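Review: Lindarach 3, a simulation and policy evaluation toolkit

Lindarach is a toolkit for running navigation and manipulation policies against rendered environments. It bundles a scene compiler, a renderer, a stepping server with a Python client, and a set of evaluation scripts. Version 3 replaces the physics backend, changes the scene format, and adds a replay viewer. I have used it as the main evaluation environment for a visual navigation stack since the beta, and had used version 2 for a year before that. The comparison package throughout is Jiron, which covers most of the same ground and which many groups will already have installed.

All tests were run on a single workstation with one mid-range GPU, Linux, and the Python client. I did not test the Windows build or the hosted service.

Installation

The installer is a single archive with pinned dependencies. It ran without intervention on a clean machine. On a machine that already had version 2, the old shared libraries were picked up first, and the server started, accepted a connection, and died on the first reset call with a symbol error. Removing the version 2 directory from the library path fixed it. The release notes mention this under "Known issues," but the installer does not check for it.

The license is per seat, with a free tier limited to one server process. The free tier is enough to evaluate the product. It is not enough for training, where several servers in parallel are the normal case.

Scene format

Scenes are now written in a plain text format that compiles to a binary. The text format is readable and diffs cleanly, and this alone justifies the upgrade for anyone who keeps scenes under version control. Version 2 scenes can be converted with the supplied script. I converted 70 of ours. Most went through untouched. The failures were all scenes with nested articulated objects: doors mounted in movable partitions, lids on containers that were themselves on hinged shelves. The converter flattens the hierarchy and writes the joint axes in world coordinates, so a lid that opened correctly in version 2 swings through its own base once the parent has moved. There is no warning. The fix is to re-enter the joint axes by hand.

Compilation is fast. Incremental compilation is supported but keyed on file modification time, so a fresh checkout rebuilds everything.

Control interface

The stepping server exposes three control modes: discrete actions, velocity commands, and joint targets. Each has a fixed timestep, and the physics rate is an integer multiple of the control rate. Observations are stamped with simulation time at the end of the step, and the documentation says so in the first paragraph. Jiron stamps them at the start and leaves the user to discover it, which has cost me time on two separate projects.

Velocity mode behaves well. Commands are clipped to the declared limits, and the clipped value is returned with the observation, so a controller can be trained or tuned against what was applied. Acceleration limits are optional and off by default. I would turn them on for any policy intended to transfer to hardware. With them off, a policy learns to reverse direction in one step and scores well doing it.

Joint target mode has a defect. If a target is sent while the previous one is still being tracked, the interpolator restarts from the commanded position and ignores the measured one. At low gains this produces a visible jump. The Lindarach tracker lists the issue as confirmed with no fix scheduled.

Determinism

Given the same seed and the same action sequence, single-process runs reproduce exactly. I checked this by hashing observations over 3000 steps in each control mode. With rendering on a second thread, the physics state still matches but the images do not, because texture streaming completes at different times. There is a flag that blocks on streaming. It slows stepping noticeably and should be set for any evaluation whose results will be reported.

Rendering and perception

The renderer is a rasterizer with baked lighting. It makes no attempt at photorealism. For navigation work this is acceptable, provided the perception front end is trained or adapted on the same imagery. Depth and segmentation outputs are exact and aligned to color, and the camera model accepts standard distortion coefficients.

The weak point is texture filtering. Regular patterns viewed at shallow angles lose contrast with distance, and the default filter setting makes this worse than it needs to be. Feature-based visual odometry suffers in two ways: near the camera a repeating pattern gives many strong corners that match equally well to their neighbors, and farther away the corners are gone. The texture filter level can be raised in the renderer configuration, and I recommend the highest setting. It helps with the second problem and does nothing for the first. 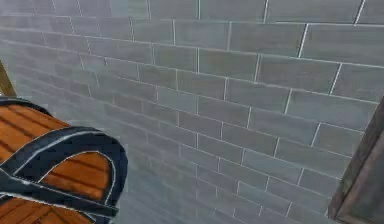

Failure cases of this type are where the replay viewer becomes useful. It loads a logged episode, scrubs by simulation time, and overlays anything the client wrote to the log: waypoints, attention maps, predicted depth, value estimates. Overlays are declared with one call each. In our stack the value estimate tends to go flat when the agent has turned into a wall at close range, and the planner keeps issuing small turns in alternating directions. In version 2 I had to find these episodes by filtering on path length. In version 3 the viewer accepts a query over logged fields, so a search for low value variance with high turn count returns them directly.

The query language is small and somewhat underdocumented. String fields support equality only. Numeric fields support comparison and windowed mean and variance. Queries over large logs are slow the first time and cached afterward, and the cache is not invalidated when a log is overwritten in place. Write new logs to new paths.

Planning integration

Lindarach ships with a grid planner and a sampling-based planner, both wrapped behind the same interface. The grid planner is adequate. The sampling planner leaks memory when interrupted by a timeout, and a long evaluation run with a tight planning budget will eventually exhaust the machine. I replaced both with Vellier, which connects through the generic planner hook in very little code — the hook passes an occupancy query function and expects a list of poses back. The one complication is that occupancy queries are answered from the true scene geometry unless told otherwise. To plan against the map built by the agent, pass your own query function. It is easy to overlook this and report results that depend on privileged information. I think the default is the wrong way around.

Logging and tooling

Logs are written in a documented binary format with an index. A reader is provided for Python and C++. Image data is compressed per channel, and depth is stored without loss. A crashed run leaves a readable log up to the last flush, which I have now relied on more than once.

Command-line tools are consistent in their flags and return sensible exit codes. The evaluation script accepts a list of scenes and seeds, runs them, and writes a table. It does not resume. If it is stopped halfway, the finished episodes must be removed from the list manually. We wrote a wrapper for this within the first week, as I expect most users will.

Documentation and support

The reference documentation is complete and generated from the source. The tutorials are a version behind, and two of them call functions that no longer exist. Support by email answered within a day in each case I tried. One answer was wrong, concerning the sign convention for yaw in the velocity interface. The reference page has it correctly as counterclockwise positive.

Compared with Jiron

Jiron is faster per step when rendering at low resolution and has a larger library of ready-made scenes. Its scene format is binary only. Its replay facility is limited to video export, with overlays burned in at record time. For large-scale training from pixels, where throughput decides the matter, Jiron remains the better choice. For evaluation and debugging I prefer Lindarach, and most of that preference comes from the viewer and the logs. Running both is feasible, and a thin adapter over the two clients is not difficult to write if the timestamp convention is handled in one place.

I also looked briefly at Halvorsen. Its contact model is better than either, and it would be the first candidate for grasping work. Its camera support was too limited for my purposes, so I did not take the comparison further.

Recommended settings

Acceleration limits on. Blocking texture streaming on for evaluation, off for training. Highest texture filter level. User-supplied occupancy queries. Avoid the bundled sampling planner, and avoid retargeting mid-motion in joint target mode until the interpolator is fixed.

Verdict

Recommended for evaluation and debugging of navigation policies. Existing version 2 users should upgrade, allowing time to check every converted scene that contains nested joints. New users should begin with the free tier and one of the supplied indoor scenes, and read the page on timing before writing any client code. The point release expected in September is said to include resumable evaluation runs; I will update the section on tooling once I have tested it.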